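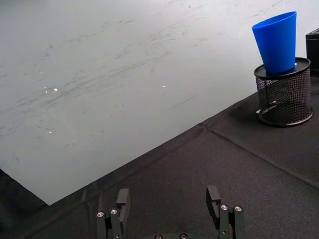 Werkstattbuch, November, 8:40

Tisch neu eingerichtet. Schwarzes Tuch wieder drauf, weiße Platte oben drüber, Drahtbecher rechts daneben auf den Stoff. Gestern noch alles auf dem nackten Tisch gemacht, war Mist, jedes Teil rutscht und man hört jeden Stoß bis rüber ins Büro.

Thema heute: Kleinteile für die Urkitz-Kästen sortieren, Stapelprobe mit dem Becherkram, und endlich mal rausfinden ob die Platte noch taugt oder weg kann.

Zur Platte. Graue Schlieren, feine Kratzer, alles schräg drüber, vor allem oben und Richtung Mitte. Mit Spüli gewischt, kaum Unterschied. Dann Spiritus: die Schlieren werden heller, die Kratzer bleiben natürlich. Schmutzradierer an einer Ecke probiert, geht, macht aber matt. Nicht weiter machen!! Man sieht die Stelle wenn man flach draufschaut. Für Zuschnitt und Ablegen reicht sie allemal, für die Fotos vom Grikaso-Satz nehmen wir eine andere. Außerdem spiegelt sie. Deckenlicht gibt helle Punkte, kriegt man nur weg wenn man die vordere Röhre ausmacht, und dann ist es wieder zu duster zum Arbeiten.

Tuch: schlägt Falten, egal wie man es zieht. Eine richtige Knickfalte geht vom Plattenrand nach rechts, kommt vom Zusammenlegen. Bügeln? Eisen steht oben im Schrank, Kabel prüfen vorher. Oder Tuch in Zukunft rollen statt falten, Papprohr liegt noch vom Pallport-Paket rum. Notiz an alle: bitte nicht mehr als Putzlappenablage benutzen, Fusseln sieht man auf Schwarz sofort.

9:25
Drahtbecher. Eigentlich ein Stiftehalter, aber als Sockel erstaunlich brauchbar. Runder schwarzer Deckel drauf, flach, mit kleinem Rand, darauf der blaue Plastikbecher. Steht. Mit Stupser am Tisch wackelt es, fällt aber nicht. Auf dem Tuch ruhiger als auf der Platte, der Stoff gibt etwas nach und das Netz rutscht nicht. Auf der Platte wandert der Drahtbecher schon beim Türenschlagen.

Blauen Becher leer ausprobiert, dann mit Scheiben drin (M4, die verzinkten). Halb voll noch gut. Voll wird's kopflastig, der Deckel kippelt auf einer Seite. Vermutung: Deckel ist leicht verzogen. Umgedreht ging es schlechter. Also Rand nach oben lassen.

Regel für den Tisch ab jetzt: leichte Sachen oben, schwere in den Drahtbecher unten rein. Klingt banal, macht aber keiner von uns.

Maschen sind übrigens zu grob für die kurzen Madenschrauben, bleiben mit der Spitze hängen und man fummelt sie einzeln raus. Papiereinlage reinrollen, einmal rum, fertig. Klebeband nicht nötig.

10:50
Sortieren. Tüte mit 200 Stück Unterlegscheiben von Quaye aufgemacht, laut Aufdruck alle gleich. Stimmt nicht, 13 sind dicker. Mit dem Messschieber nachgemessen, die dicken extra in ein Schnappdeckelglas und beschriftet. Bei der nächsten Bestellung dazuschreiben, dass wir gemischte Tüten nicht nehmen. Rechnung liegt im Ordner, Position 47.

Farbe der Becher: blau bleibt für "geprüft". Bitte nicht mehr irgendwas anderes reintun, letzte Woche waren Kabelbinder und ein halber Keks drin. Für "ungeprüft" brauchen wir noch was, am besten deutlich andere Farbe, gelb oder so. Der durchsichtige taugt nicht, den übersieht man und haut ihn mit dem Ärmel runter.

Zuschnitt auf der Platte: 2 Streifen Filz für die Kastenböden. Cutter nur mit Unterlage, sonst kommen zu den alten Kratzern noch richtige Rillen dazu. Erster Streifen zu kurz (falsche Seite angelegt, selber schuld), zweiter passt. Rest vom Filz nicht wegwerfen, gibt Füßchen für den Drahtbecher. Dann kann der auch mal auf der Platte stehen ohne abzuhauen.

Mittag
Platte schräg auf dem Tisch liegen lassen, stört erstmal nicht. Eine Ecke zeigt nach vorn raus, da bleibt man mit der Hüfte noch nicht dran hängen aber fast. Kantenschutz? Oder Ecke abrunden mit der Feile, fünf Minuten Arbeit. Erst fragen ob die Platte noch für was anderes gebracuht wird.

13:30
Deckel nochmal geprüft, auf die Richtplatte gelegt und Fühlerlehre drunter. Verzogen, ja. Nicht schlimm. Etwas mit der Hand nachgebogen, jetzt kippelt er weniger. Blauer Becher voll geht trotzdem nur wenn man ihn genau mittig hinstellt. Kreis mit Lackstift auf den Deckel malen, silber müsste man sehen.

Offen:
Tuch bügeln oder rollen
Lackstift suchen (war in der Schublade unter der Waage, jetzt nicht mehr)
Filzfüßchen zuschneiden und aufkleben
gelber Becher
Quaye anschreiben wegen der Scheiben
Grikaso-Fotos erst wenn die neue Platte da ist
Papiereinlage in den Drahtbecher, die Madenschrauben liegen solange im Schraubglasdeckel am Fenster, bitte nicht umkipen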